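Course handout, Unit 4: Good practice for two-arm table tasks
Prepared by Daryna Vakulenko

Please read before the lab on Marchuk's rules. We work first in simulation, and the same rules will apply later on the Hakel cell.

Rule 1. Each arm has its own zone. An arm without a task waits over a free part of the table, with the hand open. It should not wait above a plate. 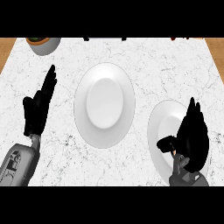 Rule 2. The forearm counts too. Students often check the clearance only at the fingertips, but the forearm can pass over a second plate while the hand is at the first one. Keep 55 mm between the lowest point of the arm and any rim – this includes the wrist.

Rule 3. Before the fingers close, stop and check the pose. If the thumb hides the object from the main view, use the second view or go back up.

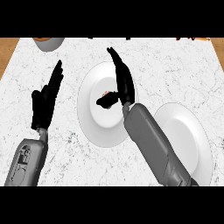 Rule 4. Write down every stop in the Fideo log, also the short ones. A run with no reason given for a stop is not accepted. Last March we had to repeat 19 runs for this.

Homework: read the Kakik safety notes, page 19, and bring one question to the lab.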